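What I'm Reading: The Wullari Light

I finished The Wullari Light at one in the morning with every lamp in the house on, so take that as my review if you're in a hurry. It's 600 pages and I'd been putting it off since July!

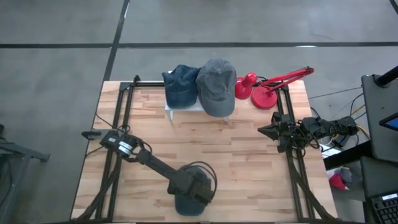
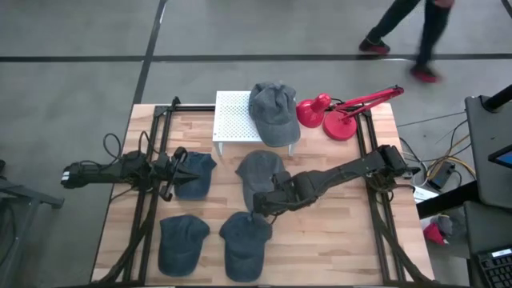
One reader wrote in to say the middle drags badly, and that she nearly quit at page 74 when the ferry captain starts in on his family history. Fair enough. I skimmed some of that too (sorry, captain). But stick with it, because chapter 87 is the scariest thing I've read all year, and it's just two sisters listening to a radio in a kitchen.

It's out in paperback from Gratard, with a much better cover than the hardback had. The translation reads smoothly, apart from a few odd bits of slang.

Next up for me is Dendesik, a ghost story set in a salt mine, which a bunch of you have been pushing on me. If you've read it, write and tell me how scared I should be, but please, please don't give away the ending.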